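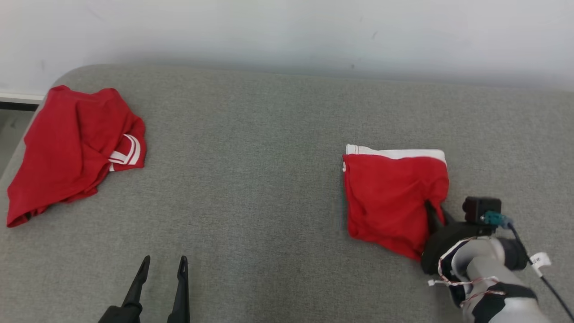 Porque é que a roupa fica com rugas quando a deixamos num monte?

Porque o tecido é feito de fios muito fininhos, cruzados uns com os outros, e esses fios gostam de ficar na posição em que os deixamos. Se a peça passa a noite toda dobrada de qualquer maneira, os fios habituam-se àquela dobra, e de manhã lá está o vinco.

Eu aprendi isto da pior forma. Andava no clube de basquetebol do bairro, o Ulloa, e o meu equipamento vermelho vivia feito numa bola no fundo do saco. Quando o tirava para o jogo, parecia uma passa! O número quase não se lia e a gola ficava virada para dentro. Foi a minha avó que me sentou à frente de um monte de roupa e me disse: hoje vais aprender a dobrar. Refilei imenso (eu refilava com tudo), mas hoje até gosto, e por isso venho contar-te como se faz.

Primeiro: escolher o sítio

Para dobrar roupa precisas de um lugar liso e limpo, maior do que a peça aberta. Pode ser a mesa da cozinha depois de bem limpa, pode ser a cama feita, pode ser o assento do sofá. Eu gosto de superfícies forradas a tecido, porque a roupa não escorrega. Na mesa de vidro da minha tia Grukitby... espera, a minha tia não se chama assim, coitada! Grukitby é o nome que demos à mesa, que range quando nos encostamos a ela. Pois nessa mesa, os calções de basquetebol fugiam-me sempre para o chão, porque o tecido deles é muito escorregadio.

Antes de começares, lava as mãos. Se estiveste a comer torradas com doce, lava-as duas vezes.
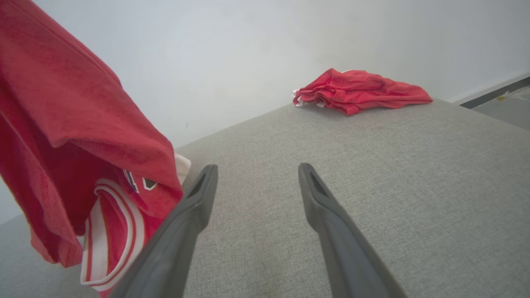
A seguir vem a parte de que eu mais gosto, que é sacudir. Pegas na camisola pelos ombros, levantas os braços e dás um abanão forte, como se quisesses acordá-la. Faz um estalo engraçado! O abanão ajuda os fios a soltarem-se e desmancha as rugas mais pequenas antes de elas se instalarem. Duas sacudidelas chegam. Mais do que isso e começas a dar chapadas no candeeiro, o que já me aconteceu e não foi bonito.

Depois deitas a camisola com a frente virada para baixo e passas as mãos abertas do meio para os lados, devagarinho, como quem alisa a areia da praia. Vê se as cavas estão direitas (as cavas são os buracos por onde passam os braços nas camisolas sem mangas) e se a gola não ficou enrolada.

Como se dobra uma camisola de basquetebol

Imagina que a camisola está dividida em 3 faixas, de cima a baixo. Dobras a faixa da esquerda para o meio. Dobras a da direita por cima. Ficas com uma tira comprida e estreita, parecida com um cachecol. Agora levas a bainha até à gola, alisas, e dobras outra vez ao meio. Já está um pacotinho!

Se ficar torto, desfaz e tenta outra vez. Eu precisei de 18 tentativas até a minha avó dizer que estava bem, e desconfio que ela disse isso porque já eram horas de jantar.

E os calções?

Os calções são mais fáceis. Pões uma perna em cima da outra, como se fechasses um livro, e acertas o elástico da cintura com muito cuidado. O elástico é o teu guia: quando ele está direito, o resto costuma ir atrás. Depois trazes as pernas para cima, até à cintura, e passas a mão para tirar o ar. Alguns calções têm forro por dentro, e o forro é um malandro que gosta de espreitar para fora. Empurra-o para dentro com um dedo. 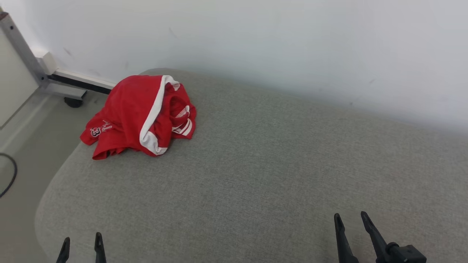 Um monte de roupa vermelha e branca, com muitas dobras e vincos.

Quando olhas para uma peça assim amarrotada, o truque é procurar as riscas. Nos equipamentos desportivos há muitas vezes uma fita de outra cor na gola, nas cavas ou na cintura, e essa fita mostra-te onde a peça começa e acaba. Eu sigo-a com o dedo, como se fosse uma estrada num mapa, até chegar a um sítio que conheço. Encontrei o buraco do pescoço? Ótimo, os ombros estão logo ao lado!

As letras e os números também ajudam. Quase sempre os maiores estão à frente ou nas costas, por isso, se os vires, já sabes que não estás perdido dentro de uma bainha. Só tens de ter cuidado com eles: em muitas camisolas são feitos de uma película colada, e essa película pode estalar se a dobrares com força sempre no mesmo sítio. Eu dobro com jeitinho e não carrego em cima. 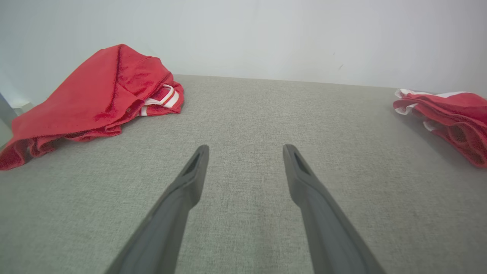

Outra coisa que a minha avó me ensinou foi a trabalhar com uma peça de cada vez. Parece que se anda mais devagar, mas quando eu tentava fazer tudo junto acabava com uma perna dos calções enfiada na camisola e já não percebia nada. Por isso deixa as outras peças para o lado, trata só de uma, põe-na no seu cantinho e só depois vai buscar a seguinte. Um equipamento completo leva-me cerca de 2 minutos. No princípio demorava muito mais, e tu também podes demorar à vontade.

Palavras para guardares

Bainha é a beirinha do tecido, dobrada e cosida para não se desfiar.
Cós é a tira da cintura dos calções, das calças e das saias.
Forro é o tecido que fica do lado de dentro.
Vinco é a marca que a dobra deixa.

Para experimentares em casa

Pega numa camisola velha, dobra metade com muito cuidado e amachuca a outra metade. Põe uns livros pesados em cima e deixa ficar até ao dia seguinte. Depois abre tudo e compara os dois lados. Se quiseres, faz o mesmo com um tecido diferente, de algodão ou daqueles brilhantes de desporto, e desenha num caderno as rugas que apareceram em cada um. Eu fiz isto com uma t-shirt velha do meu irmão, e ele ainda não sabe.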